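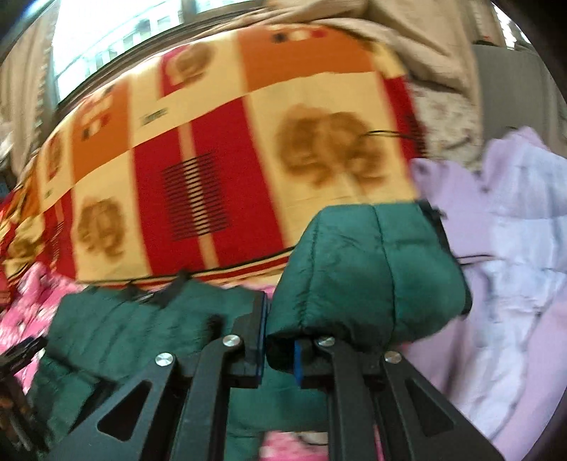
Green padded jacket between the gripper jaws, with the rose blanket behind.

Can a machine fold the winter washing yet?

Every January I get the same letters at the Clildale household page, so I will try to answer with care. My short answer: towels, sometimes. Padded jackets, no.

A towel has four corners and stays where you put it. A quilted jacket has air inside, a hood, a cord, and two sleeves which go where they want. Elżbieta Laskowska, who repairs dryers, told me she would pay 4000 dollars tomorrow for a machine that sorts a mixed heap. She is still waiting, and me also.

Until then, some tips for the heap:

Pull the big blanket out first and fold it alone.
Tie or tuck all cords before you fold a jacket. A loose cord catches on everything.
Close the zip, lay the sleeves across the front, then press the air out slowly from the bottom to the hood.
Put pale clothes on their own chair. Bright pink fabrics can give colour if something is still damp.
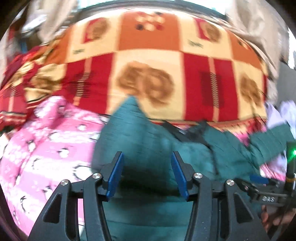
Blue finger pads over the dark teal fabric, pink penguin print on the left.

For a jacket I need 12 folds on a bad day and three on a good one. If your machine at home can do it in less, please write to me and tell which colour of jacket you gave it.

Clotilde Vasseur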